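Gripper swap, continued from the February pages. Kojo Akolgo wants the Peker fingers compared with the old Gramard pair before we order any more, so I've got the Franka to myself today and a bin of medical bits to annoy it with.
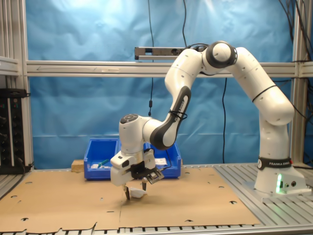 Derka workshop, March 14, 2022

Fitted the Peker set first. 13 goes per item, same start pose, wrist camera on throughout. Speed limit left where Impi Heiskanen set it — I'm not touching that again! 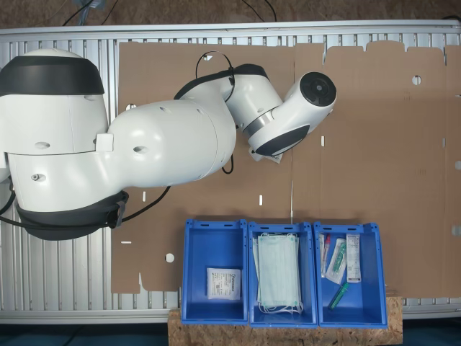

The Gramard pair grips harder but it's clumsy with anything thin, and I kept having to nudge the approach height (700 down to 631 in our silly units, which Impi swears made sense once). Face masks are the real test for me, a soft pile with ear loops hanging out where a fingertip can hook one. The flat packet in the left bin is nearly as bad, there's so little edge to get hold of. Peker was nicer on both, I think, though I want Kojo to see the logs before I say so out loud.

Still to do: swabs with both sets, then ask Papadakis about softer pads.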